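vemville-robotics list
Subject: Re: Block pushing, rules for the April meet
From: Hiếu La
Date: 27/02/2025

Begoña Casado wrote:
> Could somebody post the pushing rules in one place? I have three
> versions. In one of them the hexagon is worth double and in
> another it isn't mentioned at all. My lot have written code for
> the first version, naturally, as it flatters them.
>
> Also, are we allowed to touch the board between rounds? Vatine
> say yes, Laritz say they were told no, and I'd like to know
> before I have to stand between them.

Begoña, all,

The double hexagon was my doing. I put it in a draft at the end of a long evening and took it out the next morning, by which time it had been forwarded to every team with a working email address. Please delete it. Everything scores the same.

What stands, as agreed with the Rampersad people, who are lending us the hall and therefore get a vote:

Eight blocks, two of each colour. Pushing only. No lifting, no suction, no "accidental" lifting with a bit of tape on the end of the arm (Laritz, I still have the tape).

A round lasts 15 minutes. The task is read out at the start and will be an ordinary sentence, on the lines of "put the red star next to the red cylinder" or "bring the green blocks together". If your program needs the sentence rephrased, you may rephrase it once, out loud, so we can all hear what you've had to do to it.

Six points for a finished task. Nothing for nearly. I know what was said last year about nearly.

A block that leaves the board stays off the board. If that makes the task impossible you may stand there and think about it until the time is up, or you may concede and go and have a biscuit.

Between rounds a team may tidy its cables and nothing else. The blocks are set out by whoever is judging, and no, you can't ask them to start the cylinders on their sides or to keep the heart out of the corner. So Vatine were wrong and Laritz were right, and I'd ask Laritz to be decent about it.

The entry fee goes to Rampersad for the heating. Each team can bring as many people as it likes, but only two at the table.

As to how we're getting on ourselves, since three of you have asked in tones of great concern: we have 150 recorded pushes from the past month, of which 36 are any use. The rest are mostly of the arm going confidently to the wrong place. The students have taken to naming the worst ones, and the names have got longer. The star is the difficult one. Push it on a flat side and it goes where you want, push it on a point and it turns round and sulks, and our program can't yet tell one from the other. The cylinders behave so long as you're dead centre. The cube is a saint.

We changed the speed last week after a heated discussion. It now moves so slowly that parents visiting the club have asked whether it's switched on, but the blocks end up closer to where they ought to be, so slow it stays. If anyone has found a sensible way of backing off from a block without dragging the next one along, write to the list and I'll pretend I was about to try it.

Practice tables: we can take one visiting team per session until the meet. Bring your own laptop and your own extension lead. Ours is spoken for and has opinions about being moved.

Corrections to the rules by reply, please, and to everyone. I don't want to find a fourth version going about with my name on it.

Hiếu
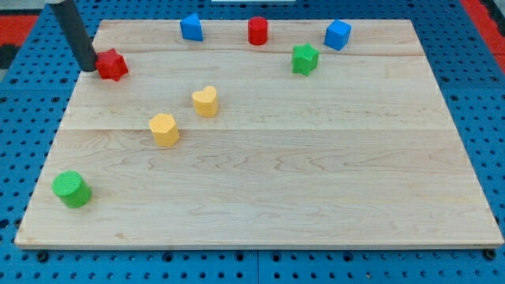
Begoña Casado wrote back that evening: Thanks, that settles most of it. My lot are in mourning for the hexagon. One thing you haven't covered is what happens if the arm is still pushing when time is called and the block gets there a second later. I'd say it doesn't count, but I'd like it in writing before April, and preferably from you. We'll take a practice session if Vatine haven't already bagged them all.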